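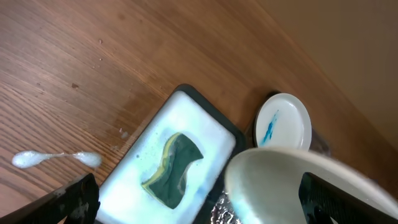

I had one question when I rode the elevator up to the Stelmakh building, and it was the one my mother asks me every time a robot shows up on the news. Can it do the dishes yet?

"No," said the woman who met me at the door. Then she laughed and held it open. "Come in anyway."

She leads the household group at Wukora, which takes up half a floor and smells like lemon soap and warm electronics. She asked me to leave her name out of this (her relatives already send her too many videos of dancing robots), so I'll just call her the engineer, even though there are plenty of engineers up there. Before this she spent years at Breludano working on machines that move cartons around a warehouse, and she says she misses cartons.

"A carton is a wonderful thing," she told me. "It has six sides and it stays the way you left it. I didn't appreciate that at the time."

What she has now is sponges and suds and tabletops. The job her group has been stuck into since June is wiping up. It's a two-fingered gripper, a sponge in a tray of foam, a wooden table, and some foam on the wood that needs to be gone. I figured this was the warm-up and the hard stuff was in another room. Nope! This is the hard stuff.

"People think the smart part is deciding what to clean," she said. "A lot of the time that's the easy part. You have a blob of white foam on a brown table, fine, the camera can find that. Now pick up a sponge. How hard do you squeeze it? Every bit you squeeze, you change its shape, and you change how much water is in it, and then you change how it drags on the wood. So you've picked it up, good for you, and you've already got a different sponge."

I asked if it couldn't just squeeze the same amount every time.

"We tried that. You get a very consistent puddle."

The camera sits down by the fingers, so the machine gets a close view of whatever it's about to grab and not much of the rest of the room. I said that sounded like doing the dishes with your nose in the sink. She thought about that one for a while and said it was fair, but that most of what matters when you're wiping happens within an inch or two of your hand anyway. Foam is rude to cameras too. It shines, it covers up edges, and it pops. The sponge they've been using has a dark green top and a yellow layer under it, in a wavy S kind of shape, and sitting in a tray with pale suds all over the inside it's pretty easy to spot. A white sponge in white foam is another story. So is crinkled foil, which throws light everywhere.

"Foil looks different every time you breathe," she said. "I used to have opinions about lighting. Now I have opinions about foil."

I wanted numbers, and she was good about giving them to me. In their last round they ran the wipe-up 142 times. She wouldn't let me print the success rate by itself because, she said, it depends so much on what you call clean. If you mean the foam is mostly gone, she's pleased. If you mean you'd put your sleeve down on that spot, she's a lot less pleased. A good run takes 28 seconds from reaching for the sponge to putting it back. I do it in maybe four, and I'm talking on the phone.

"And then you don't know you did it," she said. "That's the bit I'm jealous of."

We had coffee (she wiped the counter herself, with a paper towel, and I did not say a word). I asked about shop floors, because I'd read that factories were supposed to get all this before kitchens do. She agreed with that, more or less. The week before, she'd been out to see Enamen, a plant where they make glazed tile, and they'd asked her about wiping down the benches between batches. Same benches, same kind of mess, same height, somebody nearby if it gets confused. She thinks that's doable.

"They have 15 benches and all of them are identical. Your kitchen has one of everything, and your kids moved it. If you ask me what comes first, it's the benches, easily."

How long for the benches, then? She said she'd be disappointed if it took more than a couple of years. And the kitchen? She made a face and looked out the window. I waited – I'm nosy, it's my job – and she finally said she had quit giving dates after she gave one at a family dinner and somebody wrote it down.

What about the price? She doesn't set it and didn't want to guess. She did say that an arm that only wipes is a hard thing to sell to anybody who owns a rag, and that she'd want it to handle at least 9 different chores before she'd let it take up counter space in her own apartment. I asked her to list them. She got as far as loading the dishwasher, wiping, folding towels, and sorting the silverware, and then stopped to argue with herself about whether silverware counted as part of the dishwasher.

I asked if she ever gets sick of it, all day with the soap.

"I like it more than I thought I would. My grandmother cleaned houses. She could tell you from the sound if a table was still sticky, just from the cloth going over it. I think about that a lot, and we've got a microphone on order now, so we'll see."

On my way out I asked what I should tell my mother.

"Tell her it can find the sponge," she said.

I called from the parking lot. My mother wanted to know if it could do windows.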